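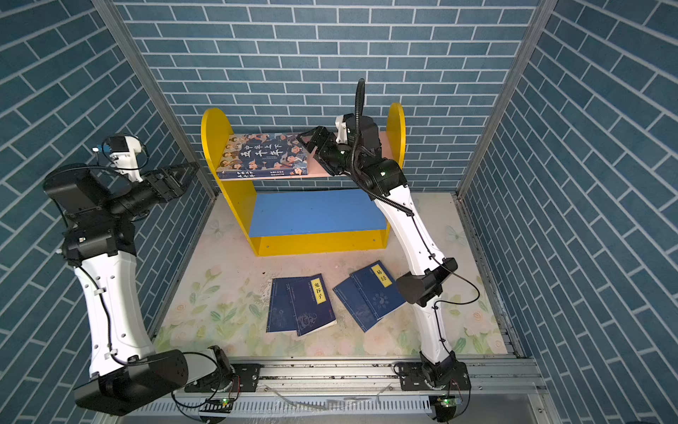
Product review: Clumeo timetabling software, second year of use
Prepared by Rodica Anghel for the Suvcombe Schools Division

The Division adopted Clumeo in June of last year to replace the spreadsheet templates that had been used for building timetables, assigning relief teachers and recording room bookings. This review covers the program's performance over two scheduling cycles at 8 schools with a combined teaching staff of 171. It is intended for principals, office coordinators and staff at neighbouring divisions that have asked for our assessment.

Timetable building

The central feature is the timetable builder, and it performs well. A coordinator enters course requests, teacher availability and room capacity, and the program produces a draft that can be adjusted by hand. At Correia Secondary, with an enrolment of 935, the first draft was ready in under an hour and contained 155 conflicts. Most involved split classes in the senior grades, and the program listed each one with the names of the students affected. Coordinators cleared the list in four working days. The same task took nearly three weeks under the old templates.

Smaller schools saw less benefit. Where one teacher covers several grades in the same room, the builder insists on treating each grade as a separate class and reports a clash that does not exist. The supplier has provided a setting to combine grades, but it must be switched on again at the start of every term.

Relief teachers

The relief module sends a request by text message and email as soon as an absence is entered. Requests go out in the order set by the school, and a teacher can accept or decline without signing in. Coordinators rated this part of the program highly. Two schools reported that requests entered before 6 a.m. on a Monday were held until the office opened, and a correction was issued in the autumn. We have had no further reports.

Teachers who hold contracts with more than one division should note that Clumeo does not check for outside bookings.

Reports and records

Attendance and workload reports are clear and print properly on standard paper. Exporting to Durkari, the Division's payroll system, is less satisfactory. Leave codes do not carry over, and payroll staff continue to enter them by hand at the end of each pay period. The supplier has described this as planned work and has not given a date.

Training and support

Each school received one half-day session. This was enough for daily use but too short for coordinators responsible for the full timetable, several of whom asked for a second session before the spring cycle. Telephone support was courteous and calls were generally returned the same day. The written guide is out of date in places - the section on room bookings still shows menus from an earlier version.

Assessment

Clumeo is recommended for secondary schools and for larger elementary schools. Schools with mostly combined grades should ask for a trial period before committing. The Division will renew its licence for one further year and will review the payroll export again before any longer agreement is signed. Questions about the review may be sent to the scheduling office through the school's usual contact.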